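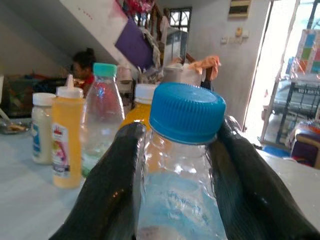
3. Progress in the period to November

The Wullport Community Kitchen continued to operate from the Ashour Street hall throughout the period. Lunch was served on each planned session, with the exception of two in October when the boiler was under repair. Households registered with the scheme now number 100, against a target of 110 for the year.

The store cupboard has been reorganised and a new stock sheet introduced. Sauces, oils and cleaning products are now recorded separately, as the Grilter Fund asked in its comments on our last report. Bottled water is kept for outings only – jugs are used at the tables.

3.1 Training

Thirteen people began the food hygiene course and 11 completed it. The two who withdrew have been offered places in the spring. A second course, on cooking for people with diabetes, was postponed when the tutor became unavailable. We expect to run it in February.

3.2 Spending

Spending on food was 10 per cent above budget, mainly owing to the price of cooking oil and fresh vegetables. The difference was met from the underspend on transport. We do not ask for any change to the total grant.

3.3 Matters outstanding

The lease on the hall ends in June. Clurkora Housing, which owns the building, has indicated that it is willing to renew, but the terms have not yet been received. We will write to the Fund once they are known. The replacement of the second oven also remains outstanding, pending a further quotation.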